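Balero: policy statement tone series, data card

Version note: rebuilt 02/02/2023. Earlier files used a different sentence splitter and should not be mixed with this one.

Summary

Balero is a small text data set for measuring the tone of central bank statements and the market notes written in reply to them. Each row is one sentence with a tone label, a rate topic label and a link back to the parent document. The set covers 389 documents. Of these, 254 are policy statements and the rest are market notes licensed from Golside.

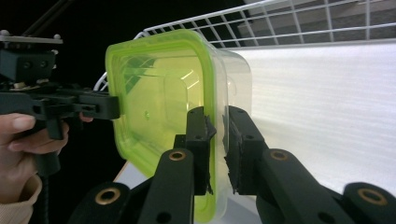

Container with green lid, on its side.

What is in the files

statements.csv – one row per sentence, statements only
notes.csv – one row per sentence, market notes only
documents.csv – one row per parent document, with release time in UTC
yields.csv – closing two-year and ten-year yields for the day before and the day after each release

The key in all four files is doc_id. Sentence order is kept in sent_no, which starts at 1. Headings, vote tallies and footnotes were dropped before numbering, so sent_no will not line up with the printed page.

Labels

tone takes one of three values: tight, loose, neutral. A sentence is tight if a reader would take it as a sign of higher rates or a smaller balance sheet, and loose in the opposite case. Sentences that only restate the current rate are neutral, even when the rate was changed at that meeting.

topic is one of 6 codes: rates, balance sheet, inflation, jobs, growth, other. Where a sentence covers two topics, the code goes to the one in the main clause.

Each sentence was read by two labelers working apart. Splits went to a third reader at Farahani, whose choice is final and is marked with adj = 1. Agreement was lowest on long sentences about growth – these often start loose and end tight.

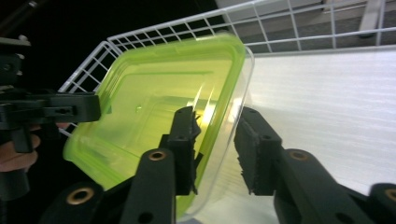

Green container, tilted.

Known problems

1. Release times for the older statements are given to the hour only. Do not use them for intraday work.
2. Almost 30 notes quote the parent statement at length. The quoted sentences carry quoted = 1 in notes.csv and should be left out of any count of market opinion.
3. Yields are missing for releases that fell before a market holiday. The fields are blank, with no fill from the next open day.
4. The August statements are short and mostly neutral. Models trained on a yearly split will see too few of them.
5. Translated statements were labeled from the English text. Small shifts in force between "may" and "will" come from the translator in places.

Suggested use

The baseline in the Lesenis folder averages tone by document (tight = 1, neutral = 0, loose = -1) and regresses the two-day change in the two-year yield on that average. It is there to check that the files load and join as they should. Fit is weak and the residuals are not evenly spread. Do not use it for trading.

Split by document, never by sentence. Many statements repeat whole paragraphs from the meeting before, and for this reason a split by date is safer still.
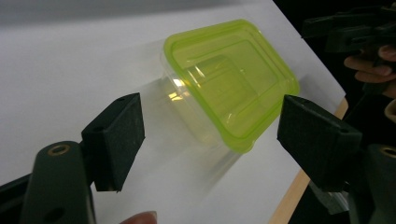

Farahani: The date split does not fully fix the repeats. We found the same inflation paragraph on both sides of the cut in the last build. Could you add a hash of each sentence with the numbers stripped out, so users can drop matches themselves?

The hash column is planned for the next build as text_key. Until then, lowercase the text, remove digits and percent signs, and drop exact matches from the test side.

License

Labels and code are free to use with credit. The text of the market notes is for research only and may not be passed on. Requests for the full notes go to Golside.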